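FOR IMMEDIATE RELEASE

Bratdale Evening School opens spring sign-up, with bookkeeping back on the list

Bratdale, February. I get to write this one myself this year, so please forgive me if it sounds less like a press release and more like a letter from a person who has had too much coffee! Sign-up for our spring term is open now, and I'm so happy with the list that I've been reading it out loud to anyone who stops by the office.

We have 49 courses this time, at two sites: our main building on Nolte Street and the rooms above the library in Ulgate. Sixteen of them are brand new. The one I get the most calls about is beginner bookkeeping, which we dropped a while back when our teacher moved to Pomside. Well, she's back (hooray!), and she is teaching it in the evening at 7:00, late enough that people with shop jobs can close up, eat something and still make it on time.

Also new are home sewing repairs, Swedish for travelers, bread for small ovens, and a writing class for people who want to get their family stories on paper. That last one is mine, so I'm biased. You don't need to have written anything longer than a grocery list, and there's no grading. Bring a notebook and one old story you're tired of telling wrong.

Last year our students put in 3,594 classroom hours between them, and I've heard from plenty of you that you'd like to put in more if the fees were easier to manage. So you can now pay in two parts, half when you sign up and half at midterm. It works for every course on the list, including the short ones.

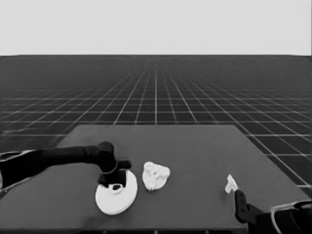

Gunvor Backlund wrote to us that she'd signed up for bookkeeping the minute she saw it, but she wishes the Ulgate classes started a little later, as the bus from her side of town gets in at ten past seven and she hates walking in after everyone has sat down. Fair point, Gunvor! We've moved the Ulgate start time to 7:30 for the whole term. Nolte Street stays at 7:00.

You can sign up by phone, by mail or at the front desk, whichever you like best. The desk is open from noon until the last class lets out. If a course is full, ask to go on the waiting list, and please do it even if you think you have no chance, because we add a second group when enough names come in. Conversation Spanish got its second group that way last fall.

Printed course lists are at the desk and at the library in Ulgate.

Press contact: Solveig Eklund, Bratdale Evening School, Nolte Street. Calls are best after lunch.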